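Subject: Re: [tables] Checked cloths and steel trays, what to keep
From: Bohdana Bilyk
Date: Jan 3, 2018

Replies to the points raised on the list, in order, with the quoted text trimmed.

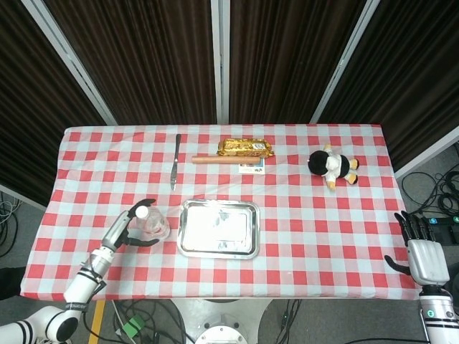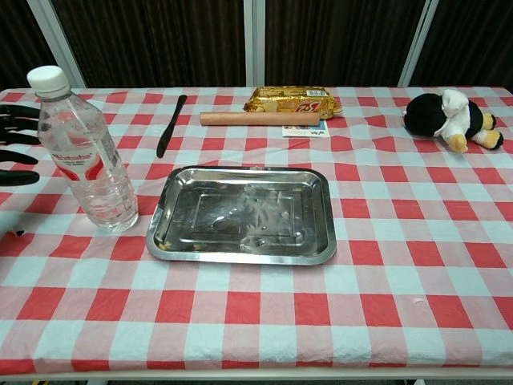 > The red and white cloth will not lie flat. I have tried
> turning it and it creases again along the side. Do we iron
> it, replace it, or put up with it?

Iron it, on the reverse, at the medium setting. The creasing comes from storage. The cloths go into the Trundumow boxes folded in eighths, and the boxes are then stacked, so the lower ones are pressed for weeks. I would like them rolled on the long cardboard tubes from March onwards. There are 23 tubes in the store at Flernville, which is more than enough.

Do not pull a creased cloth tight and clip it at the corners. The hem on the older ones has already gone in two places from this.

The overhang at the front should be short. A long drop gets caught by people sitting down, and everything on the table moves with it. If the cloth is too big for the table, fold the surplus under at the back.

> The trays show every mark. Kinnunen have a matt version in
> their list. Would it be worth changing over?

I don't think so. The polished trays mark easily but they also clean easily, and you can tell when one has been missed. Warm water, a little washing-up liquid, a rinse, then a dry cloth straight away. Most of the smudges people complain about are left by drying with a cloth that is already damp. Scouring pads are not to be used, including the white ones sold as non-scratch.

The matt tray is item 607 in the Kinnunen list, for anyone who wants to look it up. It is 7 mm wider than ours and would not go into the existing rack, so we would be buying racks as well.

> Where should the tray go? Some tables have it at the back
> and some at the front.

Middle of the table, slightly towards the front. It is the item most often reached for and it has a raised rim, so it is awkward to lift over other things. Tall items such as bottles and jars go to the left of it. Lids on, please, including when the jar is empty – the lids get separated and then we have a drawer of lids.

> Knives: handle to the front or the back?

Either, as far as I am concerned, provided the knife lies flat on the cloth and nothing is placed on top of it. We have never had a rule and I don't want to start one for table knives. The kitchen knives are a separate matter and stay in the block.

> Can the rolling pins be kept with the trays?

No. They roll into them, and the trays are dented enough. Keep the pins in the Trellano crate, lying the same way, with a folded tea towel at each end. They should not be soaked. Wipe, dry, leave out overnight, then put away.

Soft toys and packets of snacks were not in the original question, but they are being put back in the same crate as the pins. Toys go in the cloth bag and packets go on the shelf. The last time flour got into the toys it took a full wash to get it out.

Two things still open:

- Whether to buy more cloths in the same check. The current quote is for 210, which is far too many for us unless another group wants to share the order.
- Who has the second iron. It was signed out and the page is missing.

Replies to the list, please, and trim the quotes.

Bohdana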